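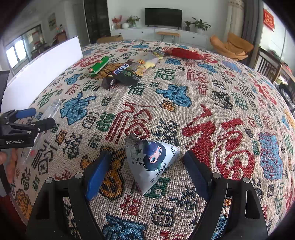
Reader Flikel wrote in under my last page that the hand grippers in their kit close fine on boxes but keep squirting the light foil snack packets out sideways, and could I please do a page on looking after the jaws before they give up and buy new ones.

Don't buy new ones! I had the same trouble all through August, and it came down to two tired finger pads and a pivot screw that had backed out. So this is my whole routine for a hand-held two-finger gripper, from wiping it down to putting it back to work. I do the short version every evening and the long one when a tool has done 300 grasps, which I keep track of with a pencil on the lid of the case.

What you need

A small screwdriver that really fits the pivot screws (the sloppy one from the kitchen drawer will chew the heads, ask me how I know), a lint-free cloth, a little rubbing alcohol, a soft brush, low-strength threadlocker, a flashlight, and a spare set of pads. I also keep a tray with a lip on it, mine came from the gift shop at the Museo and it has saved a lot of crawling around on the floor.

Step 1. Power down and open the jaws

Unplug the tool or take the battery out, then let the trigger go so the jaws sit fully open. If yours rests closed, prop it open with something soft, like a folded cloth. Keep your fingers out of the linkage while you do it. The links pinch harder than you'd think.

Step 2. Clean the pads

Dampen the cloth with alcohol and wipe each finger pad from the base toward the tip. Snack packaging is worse for pads than almost anything else I pick up, because the film is slick and any crumbs or oil from a leaky seal go straight onto the rubber. Wipe until the cloth comes away clean, then leave the pads alone for 4 minutes so they dry properly. I used to skip the wait and then wonder why everything slid.

Step 3. Look at the pads under a flashlight

Hold the light low and to the side. A healthy pad looks dull all over. A worn one has a polished patch, usually near the tip, and that patch is where your packets escape. Check the edges for lifting too. If one pad is done, change both – a fresh pad facing an old one will twist the object every time it closes.

Step 4. Swap the pads if they need it

Peel or unclip the old pad (depends on your model, check your manual), clean the seat underneath right down to bare surface, and press the new one on from the base up so you don't trap air. Line up the tip first by eye before you commit! If they're the stick-on sort, hold them closed on a folded cloth overnight.

Step 5. Brush out and check the pivots

Brush lint out of the linkage, especially if you work over blankets or throws like I do. Woven fabric sheds into everything. Then take hold of one finger and wiggle it gently up and down, and then the other. They should feel the same. If one has more play, find the loose screw, back it out, put the tiniest dab of threadlocker on it and run it in until the play goes away. Then stop. Too tight and the finger drags, and you get one jaw arriving late, which pushes the object across before the other side touches it.

I do one screw at a time and never have 2 out together. The first time I took the whole arm apart I got a spacer in backward and lost an evening to it.

Step 6. Check that the jaws meet

Close slowly on a strip of paper. Tug it. Then move it up to the tips and try again, then down to the base. You want a similar tug in each place. If it only grips at the base, the fingers are toeing out, and you should go back to the pivots before blaming the pads.

Step 7. Test on something annoying

My test object is a puffy little packet with slanted sides, a tetrahedron, laid on soft fabric. If the gripper can hold that, it can hold a box. Come down with the jaws open on both sides of it, close until the film just starts to dent, pause, then lift. I do 40 lifts after new pads, and if more than a couple slip I start again from Step 3.

On squeezing: go lighter than feels right. Most of the squirting Flikel describes is a hard squeeze low down on a sloped face. Grip closer to the thick part of the packet and let the pad do the work.

Storing it

Jaws slightly open, pads not touching each other, out of the sun. I keep mine in a Laleo case with the foam trimmed back so nothing presses on the fingers. Spare pads go in a zip bag with the date I opened them written on it.

If your trigger feels gritty after all this, the trouble is probably in the handle, and I'd leave that for a page of its own once I've finished the one I have open on the bench.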